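Household Skills, Unit 4: Looking After a Worktop, a Sink and the Drawers Below

Notes to go with the January session

Welcome back, everyone, and thank you for bearing with me last time when I ran over (again). I promised I would write up the worktop material properly so that you could listen this time instead of scribbling, and so I have, although those of you who know me will have guessed that it has come out longer than the single page I had in mind. Please read it through once before you come, and bring it with you, as we shall be marking it up as we go along.

Why we begin with the worktop

Italo Caputo, who taught this unit before me and whose old notes I still have in a rather battered folder, always started his students on floors. I can see his thinking, but I have never managed to agree with it! Crumbs fall downwards, and so does nearly everything else in a kitchen. If you do the floor first you will be doing it twice. So we work from the top: worktop, then sink, then drawer and cupboard fronts, and the floor when all of that is finished.

Clearing before cleaning

Most people reach for the cloth too early. I did it myself for years, wiping round the kettle and the fruit and whatever else had settled there over the week, and leaving a little tidemark round each one. Take things off first. You needn't put them away properly yet, a chair or the kitchen table will do perfectly well, but do get the surface bare from one end to the other. Sort what you have moved into things you use every day, things you use now and then, and things that have no business in a kitchen at all. Only the first lot goes straight back.

Iñaki Cantero, who was on the course last year, timed himself on this at home and found that the clearing took longer than the wiping. Don't be put off if yours is the same. It gets quicker once the third pile stops coming back.

The surface itself

A pale, speckled worktop is a kind thing to live with, as it hides a great deal, but I am afraid that is also its trouble. Crumbs and dried splashes sit among the flecks and you simply don't see them. Crouch until your eye is level with the surface and look along it towards the window, or run the flat of your dry hand over it, slowly. You will be surprised what you find near the wall.

Use warm water with a small squirt of washing-up liquid, a cloth that has been well wrung out, and long overlapping strokes towards you. Go over it again with plain water and then dry it. Drying is the step everyone leaves out (I can always tell), and it makes more difference to the look of the thing than any spray. The Goltidden cloths in the cupboard are for surfaces and the Plolletti ones are for drying. Please don't mix them, and please don't put either of them through the wash with fabric softener, or they will stop soaking anything up.

The sink and behind it

Where the sink is set into the top there will be a join, and the join wants its own attention with an old soft toothbrush. Then go behind the tap. It is an awkward reach, and so it is where limescale settles down and makes itself at home. Lay a piece of kitchen paper soaked in white vinegar round the foot of the tap while you get on with something else, then rinse thoroughly. Check first that your worktop can take it: natural stone can't, and vinegar should never go anywhere near bleach.

Wooden drawer fronts

Wood needs a much drier cloth than you would think. Wipe with the grain, paying particular attention to the top edge, where fingers go, and dry at once. Look too at any drawer next to a dishwasher, where steam escapes when the door is opened early. If the finish there feels rough, leave it alone for now and make a note of it. We come to oiling and waxing in the next unit.

For next time

Clear and clean one stretch of worktop at home, however short, and write down what went into your third pile. We shall compare lists over tea, and then carry on with the insides of the drawers, beginning with cutlery.

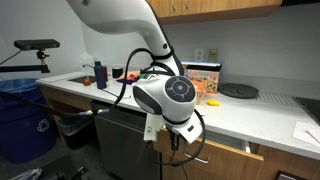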